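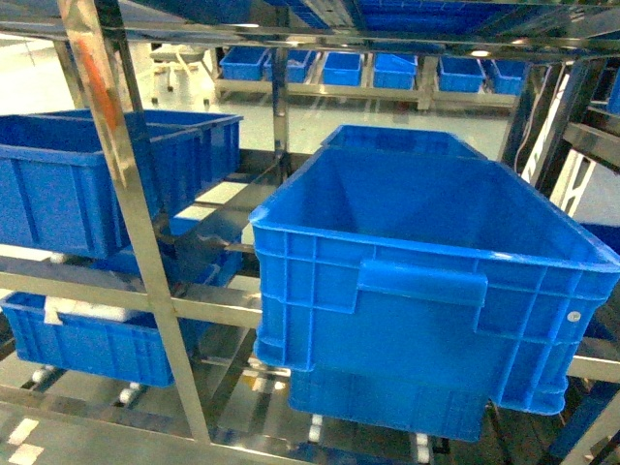
Ordnung in der Werkstatt, Teil 2: Die blaue Kiste und ihre Feinde

Es gibt Menschen, die sortieren ihre Schrauben nach Gewinde, Länge und Sternzeichen. Ich gehöre nicht dazu. Ich habe blaue Kunststoffkisten, und wer genug davon hat, wirkt auch ohne System recht organisiert. Zumindest bis jemand fragt, wo der Drehmomentschlüssel ist.

Erst messen, dann kaufen

Der Klassiker: zwölf Kisten im Angebot, und alle sind einen Fingerbreit zu lang fürs Regal. Mahmoud Radwan hat auf diese Weise den Kellerflur möbliert. Also lichte Breite zwischen den Pfosten messen, dann die Tiefe, dann noch einmal die Breite. Griffe, die vorne überstehen, zählen mit. Der Rand oben auch, denn der ist meist breiter als der Boden, und im Katalog steht gern das freundlichere Maß.

Schräg lagern

Leicht geneigte Ebenen sind eine feine Sache, man schaut von vorn in die Kiste hinein und muss nicht jedes Mal auf den Hocker. Wer Rollen an den Schienen hat, wischt sie ab und zu mit einem trockenen Lappen ab. Kein Öl! Öl und Sägemehl ergeben eine Paste, mit der man Dachziegel kleben könnte. Vorne gehört ein Anschlag hin, sonst kommt einem die Kiste entgegen, und zwar die mit den Scharnieren.

Flach für Flaches

Tücher, Schaumstoffzuschnitte und Schleifpapier kommen in die niedrigen Kisten. In einer tiefen Kiste rutscht alles Dünne nach unten und wird dort Sediment. Onni Kettunen hat im Februar bei sich bis zum Grund gegraben und Schleifpapier gefunden, dessen Körnung nur noch als Erinnerung vorhanden war.

Stapeln ohne Reue

Gleiche Größe auf gleiche Größe, Schweres nach unten, und alle Grifföffnungen nach vorn. Wer zwei Stapel direkt nebeneinander stellt, sollte vorher probieren, ob die Hand noch in den Griff kommt, wenn davor ein Tisch steht. Die untere Reihe ist sonst ein Archiv. Aufkleber immer auf dieselbe Stelle der Stirnseite, und bitte etwas draufschreiben. »Diverses« gilt nicht, davon habe ich selbst schon genug.

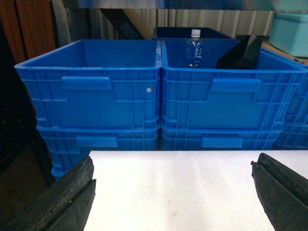
Die Wasserflasche und andere Untermieter

Jede offene Kiste zieht Getränke an. Das ist kein Drama, solange der Deckel zugeschraubt ist und keine Elektrik darunter liegt. Ich habe mir angewöhnt, abends vor dem Abschließen eine Runde zu drehen und alles herauszunehmen, was man trinken kann. Sperrige Teile, die über den Rand ragen, dürfen nur in die oberste Kiste. Sonst passt nichts mehr darauf, und man drückt dann doch.

Putzen

Lauwarmes Wasser, Spülmittel, alte Spülbürste für die Rippen. Kopfüber trocknen lassen. Flecken auf der weißen Tischplatte gehen meist mit Schmutzradierer weg, vorher an einer unauffälligen Ecke testen. Falls es keine unauffällige Ecke mehr gibt, kann man sich den Test auch sparen.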